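Build the Hand Before the Arm

Most people who decide to build a robot at home start with the arm. I did too. I spent a winter in a shared workshop in Kuvcombe on a six-joint arm made of printed parts and hobby servos, and by the end of it I had a machine that could wave. It could not pick up a sock. The gripper was an afterthought I had bolted on in the last week, and it was bad in ways that no amount of work on the arm could fix.

My argument is simple. If you are building at home or in a club shop and you want a machine that handles household things, build the gripper first and carry it around in your own hand. Leave the arm for later. You may find that you don't need to build one at all.

The usual objection is that a gripper without an arm is only half a project. I understand that. An arm is what visitors want to see, and it is what the kit sellers put on the box. The Drilton kit that half our shop started on comes with 188 parts, and all but a handful go into joints that the beginner will spend months tuning. The gripper in the kit is two flat paddles and a servo. It will hold a foam block, and a foam block is what the manual tells you to use.

Your own arm is already better than anything you can build for the price. It has good reach and it doesn't need tuning. When you hold the gripper yourself, every failure belongs to the gripper or to your idea of the task, and you can tell which in an afternoon. With the arm attached, a dropped object might be the fault of the fingers, a loose shoulder joint, a bad power supply or the code. I lost most of that winter to this kind of confusion.
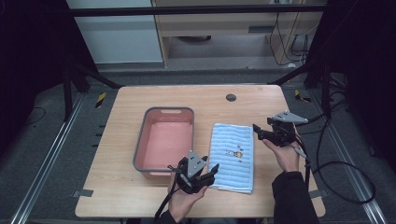

Cloth is where a home gripper shows what it is worth. Hard objects are forgiving, and a cup or a block will sit between almost any two fingers that close. A towel bends away from the finger, bunches up, and gives you two layers when you wanted one. Ribbed cloth like the light-blue towel on the table has edges that are easy to see when it is folded and much harder to get a fingertip under. It costs next to nothing to practice on, and I would put it ahead of any test block. A plastic basin next to it gives you somewhere to put the thing, so that the job has an end.

I would also argue for two grippers from the start. It sounds like twice the work, but the second one is a copy of the first, and it went together for me in a weekend. One gripper can drag a towel or drop it in a basin. Two can hold it open between them, and most of what we do with laundry depends on that. A builder who designs for one hand tends to end up with fingers that are too wide and a body that bumps into everything near it. Bring a second gripper into the same small space and you find out at once.

There are costs to this way of working, and I don't want to hide them. The grippers get heavy. My first pair, built around an old Ekanayake servo I had in a drawer, tired my wrists so quickly that I stopped using them. I drilled out the bodies and got each one down by 177 grams, which made the difference between ten minutes of work and an hour. Cables are the other trouble. They pull on the hand and find the corner of the table, and a stiff one will turn your wrist without you noticing. Buy the softest cable you can find and leave more slack than seems sensible.

The other cost is pride. For months you have nothing that moves by itself. At our open evening in September I stood beside a table holding a pair of pinchers, while the bench next to me had a full arm stacking blocks. People watched the arm, and I can't blame them. I went home annoyed and thought about going back to the joints.

I'm glad I kept at it. When I did get an arm, I bought a used Rirkonus with one worn elbow and put my own gripper on the end of it. The mounting took two evenings. By then I knew how hard the fingers had to squeeze, how far they had to open, and which angles were hopeless for cloth. The arm is still slow and it still misses. It does pick up the sock.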